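Village streets get their own chapter in the Esero guide for automated driving

By Ratree Kaewmanee

The second edition of the Esero good practice guide for automated road vehicles came out on 13th March, and for those of us who have been nagging for a proper section on small roads, it's a very happy read. Chapter six is new from top to bottom. It deals with villages, farm traffic and all the streets where the paint on the ground gives you very little to go on, and it runs longer than the chapter on highways!

The first edition was a good piece of work, but it was written with cities in mind. It assumed marked lanes, traffic lights and parking bays. Anyone testing outside a city had to stretch the text to fit, and everyone stretched it differently. One test team would treat a tractor as a slow truck, another as construction equipment, and a third left it out of the test plan because the guide had no line for it.

The new chapter grew out of the Evum trials, run by Redent over two harvest seasons. The Evum cars drove with a safety driver at the wheel the whole time, and the team logged 3,000 miles on village and farm roads before anybody began drafting. Redent then gave its notes to the Esero writing group with the embarrassing parts left in. There's a whole appendix on false alarms caused by hedges, and it's my favorite thing in the book.

"We kept wanting the road to be simpler than it was," says Ka-ming Shek, who led the drafting of chapter six. "You come around a bend and there's a tractor, a car at the side, shadows all over the pavement, and someone's garden reaching for the road. People handle that every morning on the way to work. So we wrote down what a patient local driver does, and then we asked how you'd test for it." 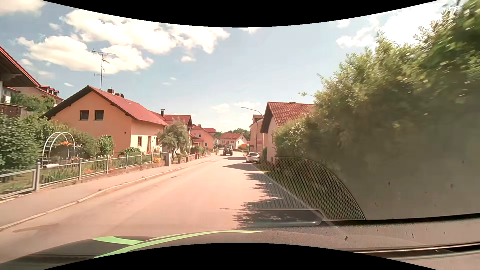
A tractor and a white car on a curving village road with no visible center line.

That approach shows on every page. The chapter opens with the road that has no center line. A vehicle following the guide has to work out its place from the edges of the pavement, and it has to state how sure it is. If that confidence drops, it slows down first and sorts out the reason second. A test report must show both the confidence and the speed on the same chart, so a reader can check one against the other without digging through log files. It's such a small request, and it will save reviewers hours.

Farm vehicles come next. Tractors are now a class of their own, with and without something hitched behind. The guide asks for a following distance that grows when the driver's cab can't be seen, and it says flatly that an automated car may not pass a farm vehicle inside a village unless the whole passing stretch is in view. It also covers the wide turn, where a tractor swings out to one side before going the other way. Several of the Evum cars read that as an invitation to pass in the first season. By the second they had learned to hang back, and the test for it is now in the guide, with a diagram.

There's a good section on cars standing at the edge of the road. The old text said "parked vehicle" and left it at that. The new one asks the system to hold off on the word "parked" until it has evidence, and to leave room for a door to open or the car to pull away in the meantime. Brake lights count as evidence, and so does a person at the wheel, if the sensors can make one out.

Then come the shadows and reflections, and here the drafters have been really generous with practical detail. Vehicles with a camera mounted behind the windshield must be tested in low sun and in high sun, with the dashboard that will be fitted in the finished car. Swapping in a matte black cover for test day is ruled out by name. Teams have to mark the parts of the camera view where the dashboard reflects in the glass, and show what happens when something small enters that area. Shadows get the same treatment. A hard-edged shadow across the lane may not cause a full stop, and a real object lying inside a shadow may not be missed. Anyone who has tried to tune for both will know how tricky that pair is.

Hedges, walls and fences close the chapter. The writing group settled on a rule that Shek calls "drive for the gap you can't see." Where greenery or a building hides the sidewalk or a driveway, the car picks a speed that lets it stop within the part of the road it can see is clear. On the bendiest test route, in Kan, that made trips slower than the Redent team had hoped. They published the times anyway, good for them.

The draft was open for comment last November, and 526 comments came in. Plenty were from engineers, as you'd expect, but I was delighted by how many came from people who live on the kind of road the chapter describes. One dairy farmer wrote four pages on mud. Her main point, that mud hides the pavement edge for weeks at a stretch, went into the text almost word for word. A school bus driver asked for a rule on waiting behind a bus that is having trouble at a tight corner, and got one.

Not everything made it. Horses are handled in a single paragraph, with a promise of more in the next edition, and the riders who wrote in will be disappointed. Sound is missing too. Shek would like to see microphones used to pick up an approaching engine around a blind bend, but the group felt it had too little test data to set a rule. Snow has been left for a separate paper.

The guide isn't law, and a company can ignore it. Still, Redent says it will use chapter six for all Evum work from now on, and has posted its full test plan so that others can borrow it. The plan includes the route notes, the blank report forms and a checklist for safety drivers that fits on a single sheet. I tried the checklist in my own car, with me doing all the driving, and spent the trip home noticing how many driveways I pass without a glance. It's worth doing once even if you never go near a test vehicle.

Teams already testing under the first edition don't need to start over. Older results stay valid for town and highway use, and only the village tests have to be run fresh. The guide lists which reports carry across and which don't, in a table at the back that is much easier to follow than the one it replaces.

A plain-language version of chapter six is planned for town offices and local road crews. Ka-ming Shek is collecting questions for it now and would especially like to hear from people in farming areas about the odd things their roads do at harvest time. Questions can be sent in through the guide's comment page, which stays open all year.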